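作業ノート 5月
記入 ビスガード(修復室)
クリシュナン資料の裏打ち、糊の濃さについて

9時10分

昨日の続きから書きます。クリシュナン資料の大判地図、整理番号2,788は、表の汚れを落とす作業がだいたい終わりました。右下の水のしみは残っています。これ以上は薄くしないことにヴァルマさんと決めました。しみの輪郭に茶色の線がありますが、線の上に朱色の書き込みが重なっているので、水を入れると朱が動く心配があります。

朱のテストは三回しました。細い綿棒の先に水をつけて、字の端に置き、吸い取り紙で押さえます。一回目と二回目は何もつきませんでした。三回目に、とても弱いピンク色がつきました。場所は同じ行の、別の字です。同じ人が同じ日に書いた字でも、濃いところと薄いところで結果が違うようです。墨のほうは全部大丈夫でした。緑色の線(川の岸に塗ってある色)はまだテストしていません。忘れないように、ここに書いておきます。

緑が銅の顔料なら、裏の紙が茶色く弱くなっているはずですが、裏から見ると、川にそって茶色い帯があります。つまりたぶんそうです。チョウドリーさんは、帯の上で紙を曲げないでください、と言いました。私は昨日、そこで一度曲げてしまいました。割れてはいませんが、ルーペで見ると繊維が少し立っています。場所は河口から北へ指二本分のところです。報告書にも書きます。

10時30分

糊のこと。

先週煮た小麦でんぷん糊は、冷蔵庫の奥で表面が少し黄色くなっていたので捨てました。においはまだ悪くありませんでしたが、縁に水が出ていました。水が出た糊を練り直して使う人もいますが、私は好きではありません。練り直した糊は、刷毛の下ですべる感じがして、乾いた後の力がそろいません。

新しく煮ました。でんぷん1に対して水4、一晩水につけて、上の水は捨てて、同じ量の新しい水にかえます。弱い火で、木べらで底をさわりながら、白い色が半分透明になるまで。そこから16分、手をとめないで練りました。前回は途中で電話に出て、底に固まりができました。今回は電話を隣の部屋に置きました。

煮えた糊を器に移して、上から冷たい水を静かに入れて冷やします。この水を入れるとき、私はいつも急ぎすぎて、糊の角をくずします。エヴァンジェリスタさんは、器の壁にへらを立てて、へらの背中に水を流します。今日はまねをしてやってみて、きれいにできました。

日本語で「糊を漉す」と「糊を越す」は発音が同じだと、今日初めて気がつきました。馬毛の漉し器を使って三回漉しました。新しい漉し器は、まだ毛がかたくて、糊が網の上に多く残ります。古いほうは真ん中に小さい穴があいているので、もう糊には使わないで、顔料用にしたいです。ふたに「顔料」と書きました。

11時45分

薄め方のテスト。

裏打ちの紙は、ククルの楮の薄いもの(棚の上から二段目、青い帯)を使います。地図の紙は洋紙で、ラグの、目がつまったものです。厚い紙に薄い紙を貼るときは、糊を濃くすると、乾いてから裏打ち紙のほうへ引っぱられて、地図が反ります。薄くすると、次に巻いたときに端からはなれます。その間を見つけるテストです。

古い無地の見返し紙(資料ではなくて、練習用の箱から)を、手のひらくらいに切って、三種類の濃さで貼りました。

A 牛乳のような濃さ。刷毛からすぐ落ちる。
B 飲むヨーグルトのような濃さ。刷毛を持ち上げると、線になって切れる。
C Bにプロセオのメチルセルロースを少しまぜたもの。割合は糊3、プロセオ1。

私は「飲むヨーグルト」という言い方を、ここに来てから覚えました。ヴァルマさんは「ラッシー」と言います。人によって頭の中の濃さが違うと困るので、来月までに、斜めの板の上を糊が流れる時間をはかる方法を決めたいと思います。前の職場では、ガラスの板に一滴落として、三十秒で広がった幅を定規で見ていました。簡単ですが、部屋の温度で変わります。

貼ったものは不織布と吸い取り紙にはさんで、ガラス板と重しをのせました。重しは鉛の袋です。

12時50分

昼食の後、吸い取り紙を一回目の交換。Aは裏打ち紙の角が一つ浮いていました。BとCは問題なし。Cは湿りが長く残っています。メチルセルロースが水を持っているからだと思います。ゆっくり乾くのは、反りのためにはよいことですが、朱の書き込みのためにはよくないことです。この点は本番の前にもう一度考えます。

吸い取り紙は、トルンモントの倉庫から来た新しい箱をあけました。前の箱より少し毛羽が多いです。表に直接あてないで、必ず不織布を間に入れてください。パヴィトラさんに、次の注文のときに前と同じ品番にもどせるか聞きます。

14時05分

刷毛のこと。

糊刷毛を二本、水につけたまま昼食に行ってしまいました。毛の根元に水が入ると、糸がゆるみます。一本は大丈夫でしたが、幅の広いほうは毛が三本ぬけました。毛がぬけると、貼るときに間に入って、後で線のように見えます。ぬけた毛をさがすのに時間がかかるので、最初からつるして乾かすほうが早いです。これは自分のために書いています。

撫刷毛はシュロの、毛先がやわらかくなったものを使います。新しい撫刷毛は毛先で紙をきずつけるので、まず板の上でずっとなでて、角をとります。エヴァンジェリスタさんの撫刷毛は、前の持ち主から数えてもう長い年月使っていて、毛が片方だけ短いです。借りると、手の角度が私と合いません。左ききの人が使ったのかもしれません。

打刷毛は今回は使わない予定です。洋紙に強く打つと、表のインクに跡が出るおそれがあります。

作業台のシート。ポリエステルのシートに霧吹きで水をかけて、その上に地図を表を下にして置く方法を、チョウドリーさんがすすめてくれました。水の膜でシートが台にぴったりつくので、紙も平らになります。ただ、シートにしわや折れ目があると、そこに水がたまって、地図に線が出ます。巻いて保管したシートは、前の日から広げておく必要があります。薄い養生用のシートは、代わりにはなりません。

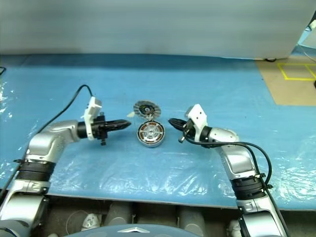 作業台。水色の面に、しわのある透明なシート。

シートの下に入った空気は、真ん中から外へ、乾いた布で出します。端から始めると、空気が真ん中に集まって、出口がなくなります。私はこれを壁紙の仕事をしている兄から習いました。兄は糊のことは何も聞かないのに、空気のことだけは何時間でも話します。

地図の大きさから考えると、一枚のシートでは足りないので、二枚を重ねてつなぎます。重ねるところの段差が、地図の上に細い線で出る可能性があります。川の緑の線の下に段差が来ないように、先に薄い紙で型をとって、位置を決めておきます。型紙は引き出しの「2,788」の封筒に入れました。北を上にして折ってあります。

15時20分

ヴァルマさんと、裏打ちを全面にするか、部分だけにするかの話をしました。

記録として、両方の意見を書いておきます。

ヴァルマさんの意見。この地図は、これから展示よりも閲覧に使われる。閲覧では、巻いたり広げたりが何回もある。だから全面の裏打ちがよい。古い布の裏打ちは、接着がもう半分はなれていて、ないのと同じである。

私の意見。裏に、鉛筆の計算と、買った人の名前のような書き込みがある。全面に裏打ちすると、読めなくなる。薄い楮なら光を通して少し読めるが、鉛筆は墨より弱いので、むずかしい。それから、銅の緑があるところに大量の水を入れたくない。緑の帯のところだけ、別の接着(ゼラチンを薄くつけて乾かした紙を、少しの湿りでもどすもの)を使って、ほかは折れ目だけ補強する。そして巻かないで、平らな引き出しに入れる。

問題は引き出しです。今ある平らな引き出しに、この地図は入りません。長いほうが、手のはば一つ分はみ出します。パヴィトラさんが、大きい引き出しのある部屋を調べてくれることになりました。引き出しが見つかれば部分補強、なければ全面裏打ち、という順番で決めます。修復の方針が家具で決まるのは少し変な感じがしますが、前の職場でも同じでした。

裏の鉛筆は、どちらの場合も、先に写真をとります。斜めからの光も使います。数字の列の一番下に、34という数が二重の線で囲んであります。何の合計か、上の数と合いません。パヴィトラさんは、途中の一行が布の下にかくれているのではないかと言っています。布をはがしたときに確認します。

16時15分

布はがしの小さいテスト。左上の角、布がもう浮いているところから、指の爪くらいの広さだけ。

乾いたまま、へらを入れて、紙と平行に動かしました。布はとれますが、古い糊が紙に厚く残ります。残った糊は茶色で、ガラスのようにかたいです。メスの背中でなでると、粉になる部分と、動かない部分があります。動かない部分に、プロセオを濃くとかしたものを薄くのせて、小さく切ったフィルムでふたをして、十分待ちました。やわらかくなって、竹のへらでとれました。水のしみは出ていません。

二回目は五分にしました。とれますが、力がいります。力を入れると紙の表面もいっしょに来そうです。十分のほうが安全だと思います。十五分はやっていません。

古い糊にヨウ素をつけると、青い色が出ました(とった粉を、別の皿で。地図の上ではしていません)。でんぷんです。動物の膠だと思っていたので、少し安心しました。でも場所によって別の接着剤かもしれません。折れ目のあたりは色が違って見えます。そこは後から誰かが直したのではないかと思います。

とった布は捨てないで、袋に入れます。布の織り目の中に、青い糸が一本通っています。チョウドリーさんは、ほかのクリシュナン資料の裏にも同じ糸を見たそうです。同じ店で裏打ちしたなら、ほかの地図の古い糊も同じものだと考えやすくなります。番号を聞いたので、時間があるときに比べます。

17時30分

午前のテスト片の二回目の交換。

A 浮いた角は、押さえてももどりません。真ん中はついています。指で曲げると、音がします。紙と紙の間に空気があるときの音です。
B よい。反りは少し裏のほうへ。手で持ったときのかたさは、私には少しかたいです。
C よい。反りはほとんどなし。まだ冷たい感じがするので、中に水があると思います。明日の朝まで判断しない。

Aはここで終わりにします。Bを少し薄くしたもの(B2とします)を、明日、追加でつくります。BとCの両方に、朱をぬった練習紙をはさんで、にじみも見ます。朱は棚の古い朱墨を使いますが、地図の朱とは中身が違うかもしれないので、参考だけです。

道具のかたづけ。漉し器は水だけで洗って、網を下にしないで乾かす。洗剤は使わないでください。先月、だれかが洗剤で洗って、その後の糊に泡が出ました。今は札をつけました。札の日本語がまちがっていたそうで、エヴァンジェリスタさんが直してくれました。私は「洗剤をご遠慮しています」と書きました。正しくは「洗剤のご使用はご遠慮ください」です。私の文では、漉し器のほうが遠慮しているように聞こえるそうです。

残った糊は器に入れて、水をはって、冷蔵庫の二段目。水は毎朝かえます。私がいない日は、パヴィトラさんにお願いしました。

部屋の湿度は、朝より夕方のほうが高くなりました。窓の近くの台は、本番では使わないほうがよいです。午後の日が入って、手前だけ先に乾きます。ブラインドを下げても、下のすきまから光が入ります。

明日すること

緑の線の水のテスト。裏から先に、次に表。
シートを広げて、一晩おく。
B2をつくる。朱のにじみのテスト。
裏の鉛筆の撮影。斜めの光の台を予約する。
引き出しの返事を待つ。
古い撫刷毛を返す。
青い糸の番号の地図を、書庫から出してもらう(申込みは午前中まで)。

追記、18時

帰る前にCをもう一度さわりました。角がまだ冷たいです。重しをもとにもどして、上に「さわらない」と書いた紙を置きました。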